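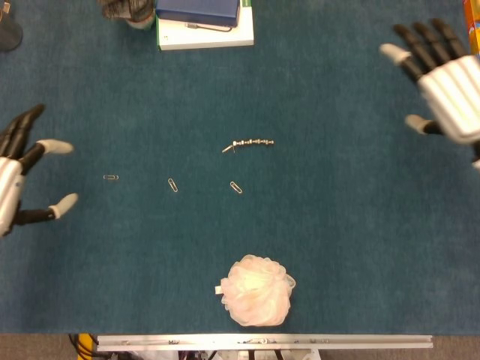 How many paper clips make a chain long enough to test? Twelve, joined end to end, provided they all come from the same box.

February, evening. Worked on the clip question again after supper. The box from Olidmont is labeled 46 and held 44, which I have noted on the lid. The Flirnier box is still sealed. I will not open it until the first lot is finished, or the two will get mixed as they did last month.

Method unchanged. Slide the outer loop of one clip into the inner loop of the next, turn a quarter, pull until it seats. The joint is weak if the wire has been opened even slightly beforehand. Used clips should go in the scrap tin. I bent two tonight by pulling before the turn was complete.

Carpet is a better surface for this than bare desk. On the desk a dropped clip skids and ends up behind the radiator. On carpet it stays where it lands, though the cut end of the wire can catch in the pile and lift a fiber. Lift straight up, do not drag. A short chain also lies straighter on carpet and can be left alone while the loose clips are sorted.

Read the Ikeda catalog again. They sell by the carton, over 4000 clips, at a price I would accept if I had anywhere to put them. Zatari does smaller boxes but the wire is thinner.

Hung the chain from the cabinet handle with the stapler on the lower end. Held through the late news. Left it up overnight. Check at 7 a.m., measure, write down the stretch if any. Need a better ruler.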